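Willa Street Laundry Access Program
Progress report, second quarter, prepared for the Foven Fund

Prepared by Hưng Trịnh, program lead 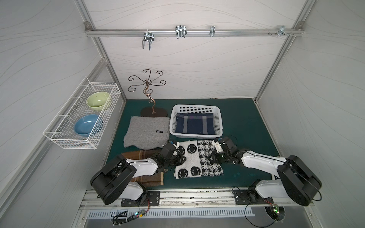 The program gives free wash and dry credits to households in Brirum that have no machine at home. Credits are loaded onto a card and can be used at 4 partner laundromats. The fourth, Veloso Wash on the east side, signed on in May after we agreed to settle invoices every two weeks.

Activity this quarter

We paid for 2,220 loads. The target for the full year is 4,000, so we are ahead of plan — most of the increase came from families referred by the two elementary schools. We now have 88 households enrolled. Nine are on the waiting list and will be offered cards in August.

Spending

Load costs are within budget. Card printing went over because the first batch had the wrong phone number and had to be redone. We moved money from the outreach line to cover it and do not need an adjustment to the grant.

Problems

Two of the laundromats raised their dryer prices in June. We have kept the credit per load the same for now, but large families are running out before the end of the month. Evening hours are also an issue. Veloso Wash takes its last load at 7 p.m., too early for people coming off a day shift, and the owner is willing to try 9 p.m. if we share the cost of an attendant.

Next quarter

Enroll the waiting list. Reach an agreement on evening hours. Translate the card instructions into Vietnamese and Spanish — the drafts are done and need one more reader. We would also like to discuss raising the monthly credit for households of five or more, and will send figures before the August call.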